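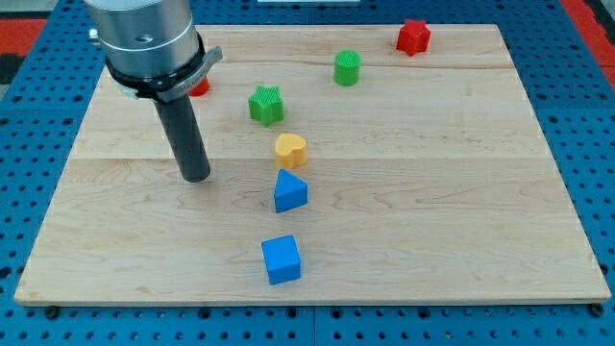 预算表第十九版

预算表改到第十八版的时候,我把文件名里的“最终”两个字删掉了,看着心烦。

先说清楚,我不懂机械臂。我在Dondar管采购,管了很多年,买过纸箱,买过叉车电瓶,买过食堂那台一直漏水的洗碗机,去年还买过一棵假的发财树放在前台(真的那棵死了,别问)。所以三月份老板在走廊里拦住我,说咱们打包线尾巴上要上一条机械臂,你来管预算,我第一反应是,行啊,不就是买东西嘛,问三家,压个价,盖章。

结果三家一问,就问出事来了。

Dondar是做儿童益智积木的,小厂,厂房后半截租给别人放轮胎,夏天一股橡胶味儿往我们这边飘。我们的活儿说起来简单得要命:一盒积木里该有什么形状什么颜色,就得有什么形状什么颜色,少一颗,家长就写差评,写得还特别长,有一位写了整整一屏,中心思想是孩子因为缺了一颗心形哭到晚上十点。这份差评后来被打印出来贴在打包间墙上,贴的人大概是想激励大家,效果嘛,就是大家每次路过都要念一遍。

所以老板想要一条胳膊,站在线尾巴上,把积木一颗一颗拿起来放进盒子里的格子。它不会累,不会聊天,不会把两颗星星看成一颗。这是老板的原话,说完他还比划了一下,手指头捏着空气往下放。

我先找的Rallis。Rallis的销售在电话里声音特别好听,语速不快,问我节拍要求是多少。我说什么节拍?他说就是一分钟拿多少颗。我说哦这个啊,我去问问。挂了电话我就去打包间站着看了一上午,看大姐们怎么拿。我得说,看她们打包是很上瘾的,左手抓盒子,右手在料斗里一捞,手指头自己就会认形状,嘴里还在说谁家女婿买车的事。我拿着手机想计时,刚按下去,她们就慢了,等我把手机收起来,又快了。我没法往表上填这个数。

最后我填的是“同现有人工”,Rallis的销售很有礼貌地沉默了一会儿。

第二家是Nistow,便宜,便宜得让我心里发毛,像买菜的时候别人家都要价,就他家白送两根葱。Nistow发来的资料里有一张大大的尺寸图,臂展760毫米。我拿卷尺去线尾巴那儿量,料盘这头到纸盒那头,拉直了看,够得着,再远一点那个放不合格品的筐就够不着了。我把这事儿写进表里,备注栏写:“筐要挪。”组长看到了跑来找我,说筐不能挪,筐后面是配电柜,筐挪了就挡门。我说那配电柜能不能挪?他看我的眼神,怎么说呢,像看一个刚学会走路就要开叉车的人。

你看,预算表就是这么变长的。本来一行,“机械臂一台”,后面跟个数。然后多出来一行底座,多出来一行夹爪,夹爪下面又冒出指尖,指尖是耗材,软的那种会磨,磨完得换,一套334块。我问Nistow多久换一套,他们说看使用情况。我最恨的四个字就是“看情况”,后面加“使用”两个字变成六个字也一样恨!表格里没有一个格子能填“看使用情况”。我填了个一季度一换,旁边打了个问号,后来老板拿红笔把问号圈出来,在外面又画了一个问号。

再往下是安全围栏,电缆,培训,备件,还有集成。集成这一行我一开始压根没写,因为我以为胳膊买回来插上电就能干活,跟洗碗机似的。给我上课的是Odix。

Odix是做集成的,就是把别人家的胳膊买回来教会它干你家的活。他们办公室在一个服装批发市场的楼上,电梯里永远有人推着一杆子羽绒服,你得侧着身子贴墙站。我第一次去,迷路了,在卖童装的那层转了好半天,还顺手给外甥女买了条裤子,这裤子的钱我没报,特此声明。

Odix接待我的工程师是个话很少的姑娘,扎着头发,袖子撸到胳膊肘。我把第七版预算表给她看(对,那时候还只有第七版,多年轻的一张表啊),她从上看到下,看完问我:你们的积木会不会叠在一起?

我说什么意思?

她说,到胳膊跟前的时候,是一颗一颗分开的,还是一堆?

我说一堆啊,料斗里倒出来的,当然是一堆。

她就把笔放下了。我后来跟她打交道多了才知道,她放笔是很严重的事情。她说一堆和分开是两个价钱。一颗一颗摊开在板上,彼此离得远远的,夹爪下去不会碰到邻居,这种最好弄。堆在一起,它得先看明白谁压着谁,从哪个角度进去,拿起来还可能带起来旁边那颗。她说你要想省钱,就在胳膊前面加一段振动摊料,让它们散开。

我说那振动摊料多少钱?

她说了个数。我在心里把那条外甥女的裤子又穿又脱了好几遍。

回去的路上我给老板发消息,说咱们可能得加一行。老板回了个“嗯”,隔了一会儿又回:“加多少?”我说我到厂里当面跟您说。凡是我说当面讲的,他都知道没好事,那天下午他特意躲出去见客户了。

试样是四月份做的,也在Odix楼上。他们的台面是蓝色的洞洞板,上面搁了块浅色的大木板,我带过去一袋子我们自己的积木,星形的、心形的、圆柱、三角、方块,红黄蓝绿都有。工程师让我自己摆,说你随便摆,别照顾它。我一听就来劲了,专门把一颗往远处那边放,又把几颗歪着摆,心想我这是替公司把关。摆完往后一站,还挺好看的,像谁家孩子吃饭吃到一半被叫走了。

然后我就等着它动。

怎么形容呢,我以前在展会视频里看的胳膊,全都快得跟变魔术似的,嗖嗖嗖。眼前这台下来得很慢,慢慢悠悠挪到木板上头,停住,停得我都开始怀疑是不是死机了。我压低声音问工程师,它在干嘛?她说它在走你预算里那个速度。我说我预算里写了速度吗?她把表翻到第二页给我看,“同现有人工”,她在旁边用铅笔写了:无数据,先按安全速度。

好嘛,自己挖的坑。

我在那儿站了一下午,腰都站硬了。有几回我憋着气看它往下探,手在兜里不自觉地也跟着捏,跟看人家夹娃娃一个样。方块它最喜欢,两边平平的,怎么夹都行。三角就费劲,斜的那两面夹上去会滑,得转个方向。心形也麻烦,我们家那颗心做得圆头圆脑的,顶上摸着滑溜溜,当年设计的时候就图孩子拿着舒服,谁会想到有一天要给一条胳膊拿呢?它夹着心往上提,心在指头中间转了小半圈,掉下来,在木板上磕出一声响。工程师面无表情,在本子上写了一行字。我凑过去看,写的是“心形,指尖要开槽”。

我说开槽要钱吗?

她说要。

那我得加一行。我当场就把表掏出来了,蹲在地上用膝盖垫着写,旁边推羽绒服的走廊里有人在吵架,吵的是退货,我听着特别亲切。

后来她给了我一个建议,我觉得这是整个项目里最值钱的一句话,可惜没法写进任何一行。她说,你先别急着定是Rallis还是Nistow,你先把你们的盒子改一改,格子的口子做大两毫米,放的时候就不用那么准,便宜的胳膊也放得进去。

两毫米!我当天晚上就给纸盒厂打电话。纸盒厂老板和我是老交情,他说改模具可以啊,模具费你出。我说这不就是往外撇两毫米嘛,他说两毫米也是刀模,你割一毫米也是刀模。于是预算表上又多了一行,“内托刀模”,写在最下面,字号我故意调小了一点,没用,老板第一眼就看见了。

他说我让你买胳膊,你给我买纸盒?

我说老板您听我讲。我那天讲得特别好,真的,我自己都佩服。我从料斗讲到摊料,从心形讲到开槽,从配电柜讲到筐,中间还用他桌上的茶杯盖和打火机演示了夹爪是怎么进去的,打火机掉地上两次。讲完他没说话,去把窗户开了条缝,橡胶味儿就进来了,他又给关上。

他问我,那打包间的人怎么办?

这一行我没写。我翻来覆去改了那么多版,底座电缆指尖刀模都有,就这个没有。我倒也不是没想过,每次想到就去改别的格子,把列宽拉一拉,把合计重新加一遍。我说,我回去问问。

其实哪用得着问,我中午都跟她们一块儿吃饭。我去坐下,还没开口,念差评念得最大声的那位大姐就说,听说要来个胳膊啊?我说嗯。她说它会剥橘子不?我说不会。她就剥了一个给我,说那它来了也得有人给它喂料吧,有人给它捡掉地上的吧,我看它八成手笨。我想起那颗心在木板上磕的那一声,差点把橘子呛进鼻子里。

她又说,我可不跟它站一排,我要坐着的那个位置。

另外一位说凭什么你坐着。她们就为了将来谁坐那个还没买的位置吵了一中午,吵到后来有人提议轮着坐,有人说轮着坐椅子得调高低,要买那种能升降的。我把嘴里的橘子咽下去,问,升降椅一把多少钱?

没人知道,于是我又去问了三家。椅子这东西我可太懂了,压了两轮价,还让人家多送了一套轮子。这大概是整张表里我最有把握的一行。

培训费那一栏我也改了。原来写的是设备员一个人去Odix学,我改成设备员加打包间两个人。Odix多收一点,我跟那姑娘磨了很久,她最后说,教两个和教三个差不多,我少吃一顿饭就行。我说那我请你吃,楼下那家砂锅。她考虑了一下,说砂锅可以。这是她跟我说过的最温柔的话。

然后就是定谁。Rallis贵,交期短,电话里的人声音好听。Nistow便宜,要等7周,保修2年,臂展刚好够到盒子,够不到筐。我把两家并排放在一张纸上,晚上在家对着看,我家那位路过瞄了一眼说,你买哪个?我说你觉得呢?他说我觉得你该睡觉了。

第二天我去线尾巴又量了一遍,这回带着组长。我俩蹲在那儿,拿粉笔在地上画底座的圈,画一个,拿卷尺拉一拉,擦掉,再画一个。画到后来地上一片白,跟谁在那儿练过花样滑冰似的。底座往里挪一巴掌,料盘那头还够得着,筐那头也快够得着了,还差一点点。组长盯着那一点点看了老半天,忽然说,这筐为啥是横着放的?

我说我哪知道,我来的时候它就横着。

他站起来,把筐竖过来了。

就这么着。配电柜的门能开,卷尺也够到了,我俩一个蹲着一个站着,谁也没说话,他裤腿上全是粉笔灰。这筐横着放了不知道多少年,每天都有人绕着它走,我自己的膝盖还在它角上撞青过。

我回办公室把“筐要挪”那条备注改成“筐竖放,不收费”。整张表里头一个不收费!我给它涂了绿色。

报给老板的时候他戴着老花镜,一行一行用笔尖点着往下走。走到指尖那行,他看到我的问号没了。我跟Nistow磨下来了,头一年的指尖他们包,磨坏了寄旧的换新的,白纸黑字。往下走到内托刀模,他哼了一声,没划掉。走到升降椅,他把眼镜推到脑门上看我。

他说,买胳膊,为什么有椅子?

我说您去打包间问。

他真去了。我在办公室等着,隔着一道墙听不清说什么,就听见一阵一阵的笑,后来有人开始念那份差评,从头念起,念到孩子哭到晚上十点那段,好几个人一块儿跟着念。他回来的时候手里攥着半个橘子,把表往我桌上一拍,签了,签完又在椅子那行旁边写了一行小字:要带靠背的。

带靠背的得重新问价。我把文件另存了一份,改成第十九版,给卖椅子的打电话,占线。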